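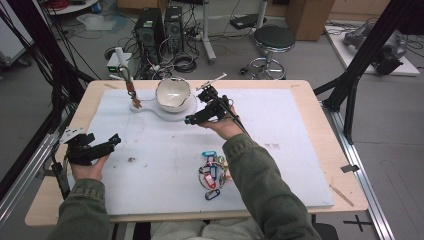
**Category: Handouts / Ceramics for Beginners / Week 4**

## Glazes, and why your bowl stuck to the shelf

Right, I promised I'd write this one up properly after I rattled through it in class, so get a cup of tea and I'll try to go slower. Deirdre Cullinane took notes for the first half and I've pinched a fair bit from her (thank you Deirdre!).

A glaze is glass. We mix powdered rock with water, slop it over a pot that has already been fired once, and then heat the lot until the powder melts and sticks. The water is only there to help us spread it.

### What's in the bucket

Every glaze on our shelf has these in it, in different amounts:

- **Silica**, the bit that turns into glass. By itself it needs far more heat than our kiln can give.
- **Flux**, which brings the melting point down. Feldspar and chalk do most of this job for us.
- **Alumina**, usually from china clay. It stiffens the melt so it stays on the wall of the pot and doesn't end up in a puddle round the foot.

Colour comes on top of that. Iron gives you honey, brown, or nearly black, copper gives greens, and cobalt gives blue in such tiny amounts that I still weigh it twice. If a glaze comes out runny, look at the flux first. If it comes out dry and scratchy, it may be short of flux, or you put it on too thin, or it didn't get hot enough. Annoying, I know – three causes and they all look the same.

### Weighing out

Recipes are written to add up to 100, and the colour goes on after that. So a recipe might add up to 100 and then say "+ 2 iron". Don't squeeze the iron into the hundred! Begoña Bermúdez asked why we bother, and it's so you can compare two recipes at a glance, and scale them up. For a test batch of 700 grams, multiply every line by seven, colour included. The iron becomes 14 grams.

Masks on whenever the powders are out, please, and wipe up with a wet sponge. Never sweep.

### Getting it on the pot

Stir the bucket right down to the bottom, then sieve it, then stir it again. I like it like single cream for dipping and a touch thicker for brushing. Hold the pot with tongs or fingertips, in and out while you count to three in your head. Bowls I do in two goes: pour the inside, swirl, tip out, leave it until the shine goes, and then do the outside.

Then wipe the foot. And then wipe it again. Any glaze left underneath will melt and glue your bowl to my kiln shelf, and I'll be the one out there with the chisel (I spent a whole morning at it last December and I'm still cross).

### A word on the kiln

The Zastik is the big one at the back. It takes 13 hours to come down to a temperature where I'll open the lid, and no, I won't peek early, even for birthday presents. Cold air on a hot pot can crack it, and you'll sometimes hear the glaze pinging too. That's crazing, where the glaze shrinks more than the clay under it. Some people love the look. For a soup bowl I'd sooner you didn't have it.

### For next time

Make four test tiles and glaze each one with a thin half and a thick half. Scratch the name of the glaze into the back while the clay is still soft, as pencil burns off. The Altville library has a good shelf of glaze books if you fancy reading ahead, and I'll bring my own battered recipe folder too.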